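Bacs de tri Lusier + bras de tri Sikmont : avis après un été d'utilisation

Note : 3,5/5

Acheté pour l'atelier de conditionnement, on prépare des lots de fournitures de bureau. Avant : tout à la main, toute la journée. Maintenant le bras Sikmont fait les gommes et les agrafes, 301 lots par jour chez nous. Correct. Bruit supportable, réglage pénible, notice traduite n'importe comment.

Par contre les trombones, non. Trop emmêlés, ça reste pour nos mains. Les pinces aussi.

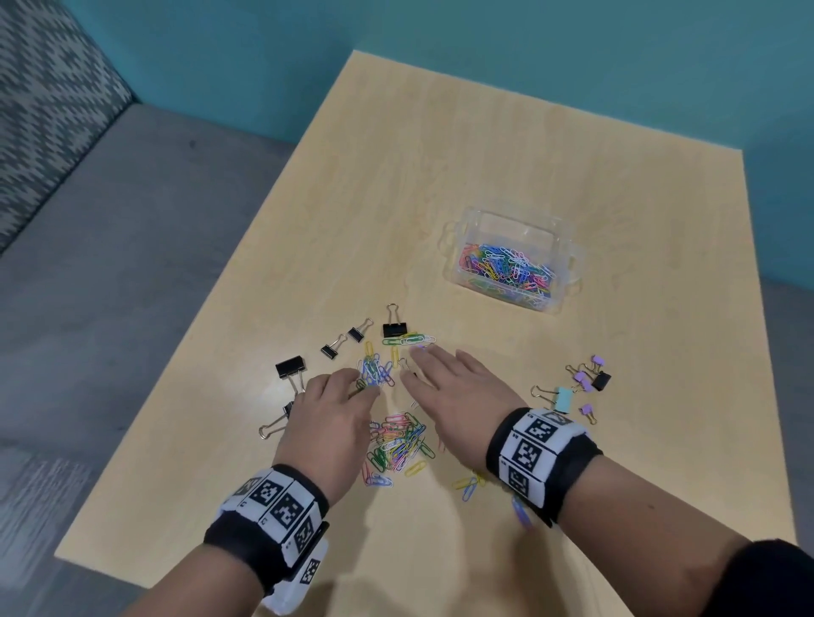 Trombones et pinces à dessin, tri à la main, bac transparent au milieu.

Côté équipe, ça change quoi ? Moins de port de charge, déjà. Mais le travail qui reste est le plus minutieux, donc les doigts fatiguent plus vite. Sherif Bouzid a demandé des pauses plus courtes et plus fréquentes, accordé. Deux collègues sont passés à la surveillance du bras, formation d'une demi journée, un peu léger. Personne n'est parti.

SAV Nelgate : joint deux fois, réponse rapide, pièce reçue en quatre jours. Les bacs, rien à dire, ils se nettoie bien. 134 euros le jeu, un peu cher quand même.

Je complèterai en septembre, quand on aura essayé le nouveau préhenseur.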